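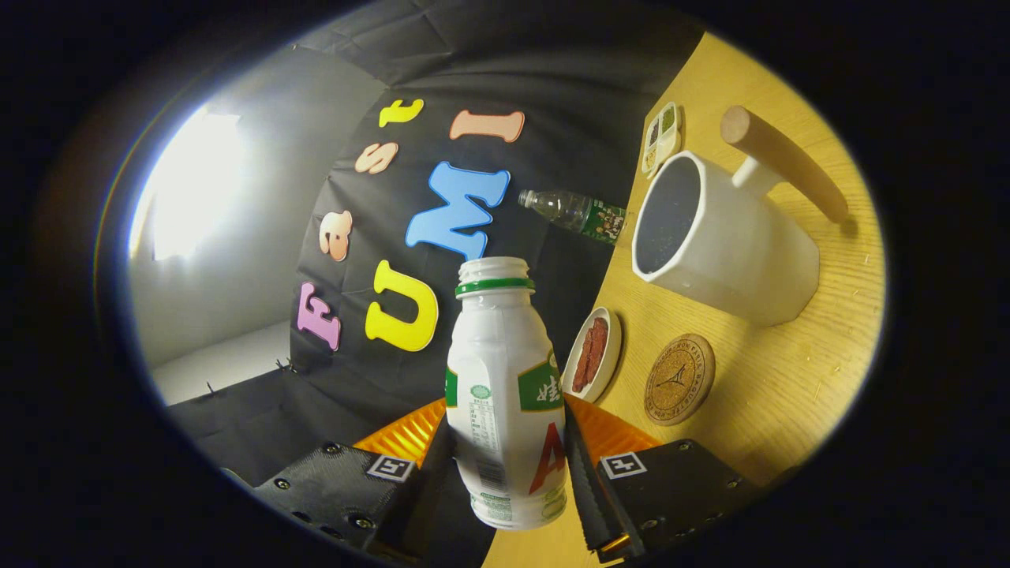 A reader at Plarkska objects that a grip-force limit belongs in the supplier's manual, and that a site rule on top of it only slows people down. I disagree. The manual covers the gripper as sold. It says nothing of worn pads or a bottle with a thin wall.

The Gumede draft has 61 clauses, and 3 of them deal with grip. Clause 9 asks for a written force limit per object type, checked after every change of finger. I would keep it as drafted and drop the exemption for hand-held tools. Pandau has already done so.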